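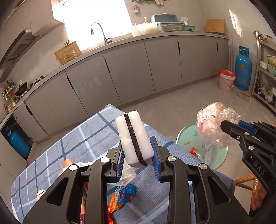

Prorngate open day, 3/28/19

I had been told to bring indoor shoes, which I did, and a sense of wonder, which I left on the bus. Prorngate occupies the upper floors of a building whose lift has opinions, and once a year it lets the public in to see how a robot is taught to tidy up. The short answer is that people tidy up first, over and over, while a computer takes notes.

The machine that will eventually benefit is called Mirach. I was hoping to meet it. Mirach was behind a glass door on the second floor with its arms folded down, and there it stayed. The real business of the place goes on in the kitchens, where men and women walk about with a gripper in each hand, picking up rubbish with enormous care.

Our guide was Baltasar Lorente, who runs the collection side and has the patience of someone who has watched a great many sponges being lifted. He explained the system in the corridor. A person holds a gripper by its handle and squeezes. The fingers close. A camera on the tool records what the fingers were up to, and the whole thing, from first reach to letting go, is filed as one example. Enough examples and Mirach is supposed to get the idea.

"How many is enough?" asked a man in a cagoule.

"More," said Lorente.

The kitchen job that week was clearing a table after a meal, and the list of tasks was taped to the inside of the door. Wrappers into the bag. Bag held open by the other hand. Sponge picked up by its long sides, carried over the cloth, put down again. The count on the whiteboard for this one job stood at 1133, with 46 crossed through in red. I asked about the 46. Somebody had hummed, apparently, and the sound track is used as well. A few others were binned for being "too clever", meaning the collector had flicked a wrapper with one finger of the gripper and caught it with the other. Mirach is not to be taught to flick.

Two things surprised me. The first is how untidy they need it to be. I had imagined a clean white room with one red cube on a plinth. They had that years ago, Lorente said, and ended up with a robot that was very good at red cubes. Now they want plaid tablecloths, see-through plastic (horrible stuff, the software can hardly tell it's there), bottles left standing about, cupboards and basins in the background. A bag is a nightmare because it is never the same shape twice. A sponge is nearly as bad, as it gives when you pinch it, and the learner has to work out how much squeeze is a hold and how much is a wringing.

The second is how slow it is. Collectors are trained to move at what Lorente calls "Sunday pace". Anything quicker smears the picture. After lunch visitors were allowed a go, and I can report that I took 38 seconds to move a sponge from one side of a table to the other. The tool is lighter than it looks, but you lose all feeling for the thing in its fingers, and you begin to watch your own hand as if it belonged to a not very bright relative. My first three tries were thrown out. The fourth was kept, and is now presumably somewhere in Mirach's education, for which I apologise to its future owners.

Two-handed work is harder still. You want to look at the bag and the rubbish at once, and you end up dropping the rubbish while admiring the bag. The woman next to me, a retired dental nurse, did it perfectly first time and was asked for her phone number.

There was a talk at three in the Bermúdez Room on how the examples are sorted and labelled. It had 4 slides and a great deal of arrow. I followed as far as Hemivel, the program that checks each recording for the moment the fingers touch and the moment they let go, and gets it wrong whenever the object is white. A person then goes through and puts it right. That person was at the back eating a biscuit and waved when mentioned.

Practical notes, as people asked last time. Entry is free but you must book. Tea is by the stairs and runs out early. The stairs are steep and the lift should be treated as a rumour. Children over ten can use the grippers, and were much better at it than the rest of us. The next open day is in December, by which time the kitchen will have moved on to washing up.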